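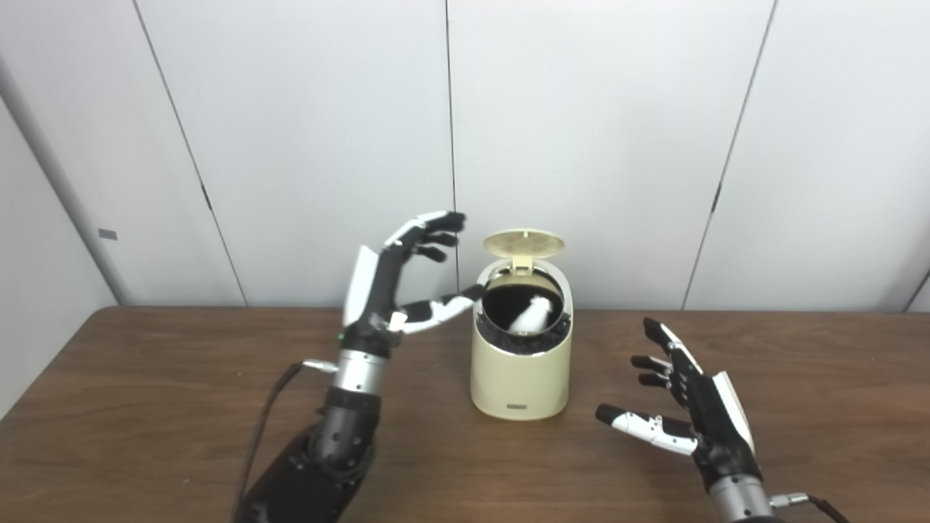
A cream bin with its lid up, on a brown table

Web agency Jorkholm tells clients to throw most of it away

Jorkholm, the web design studio best known for building other people's online shops, has relaunched its own website after what it calls a period of reflection. The old site had 146 pages. The new one has 23, and the staff are said to be eyeing two of those.

The studio began the job in January, when managing director Nathalie Caron asked for a small change to the phone number. It appeared in so many places, in so many formats, that the change took a designer most of a week. One version still had a fax line next to it. The fax machine has not been traced.

"We had been telling customers to keep things simple for years," said Caron. "Then a customer looked at our site and asked who had built it for us."

Among the casualties were four separate pages headed Our Approach, a careers page advertising a post that had been filled by the person now deleting it, and a news section whose latest story announced the launch of the news section. A rotating banner on the home page has also gone. It held seven slides, and visitor records suggest that hardly anyone stayed for the second.

The work was led by Bukola Bako, who set one rule: any page that could not be explained to her in a sentence came down. Several colleagues tried two sentences. A page called Synergies was defended for nearly an hour by Lionel Leclerc, head of content, before he conceded that he had written it and did not know what it meant either.

"I stand by the typeface," he said.

Jorkholm now plans to sell the same treatment to clients under the name Cimelum – a word chosen, according to the studio, because the web address was free. For a fixed fee, a designer will read every page of a company's site, mark what can go and redraw the menu with what is left. Customers will be given a list of the deleted pages, in case they want to visit them.

The first to sign up was Bridis, a bathroom fittings supplier, whose site ran to 400 pages, many of them about the same tap. It has come down to 73. Nusrat Khokhar, who looks after the site at Bridis, said that enquiries by email had gone up, though she put some of this down to the contact form, which had previously been sending messages to a man who left the company.

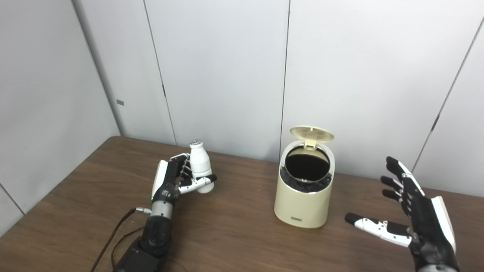
The bin's dark liner, folded in around the rim

Not everyone is persuaded. Adeel Bajwa, who runs the rival studio Arai, said that a large website gave visitors confidence and that people liked to explore.

"If you take everything out, what are they meant to click on?" he asked. Arai's own site offers a choice of three menus, one of which opens the other two.

Caron said she had a good deal of respect for Arai and had spent a long time on its home page, trying to find the opening hours.

Cimelum is open to bookings from 18/08/2021, with the first places going to existing Jorkholm customers. Details are on the studio's website, under Services – the page formerly known as What We Do, Solutions and, for one bad summer, Journeys. The phone number is at the top.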